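How do I get crumbs and a sticky spacebar out of an office keyboard?

Asked by Narendra Negi, 5 January 2025

I eat at my desk. I have been told not to and I do it anyway, mostly toast. My keyboard at home is a plain black wired one and the spacebar has started to come back up at its own pace, like an elevator in an old hotel. The E is gritty too.

Tipping it and tapping the back got me a small breakfast but no improvement. 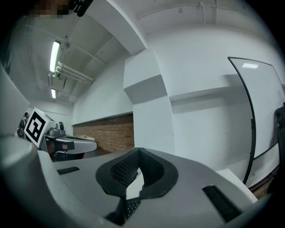
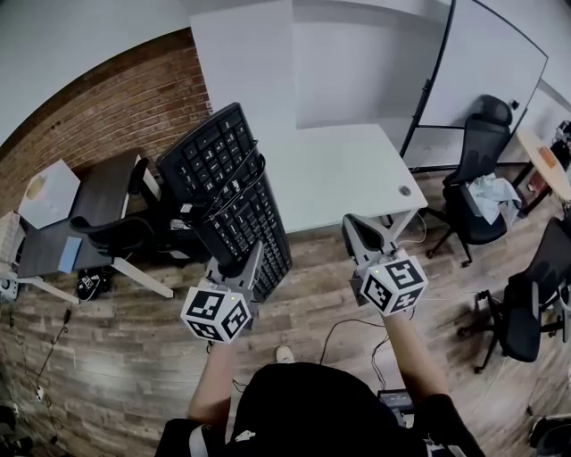

A new one is 13 dollars, so I know what you're all going to say. I'd still like to try first. Can I take the spacebar off without breaking it? And is rubbing alcohol okay on the plastic?

2 answers

Pallavi Goel
Unplug it first. Regular keys pop straight up if you pry from a corner with something flat and plastic. The spacebar usually has a thin metal bar under it, so lift one end a little, then the other, and look before you pull. Wipe the posts with a cotton swab and a drop of alcohol, let it dry, press it back on. Alcohol is fine for most plastic but go easy on the printed letters – I scrubbed the A off one in April and had to guess at it for the rest of the year.

Take a photo of the layout before you pull more than 4 keys. You think you know where the semicolon goes.

Accepted by asker

Cludalach
buy a new one. life is short. also mine went through the dishwasher top rack no soap and worked again after more than 50 hours drying, except the 7

Comment from Narendra Negi: Spacebar is off. It was jam.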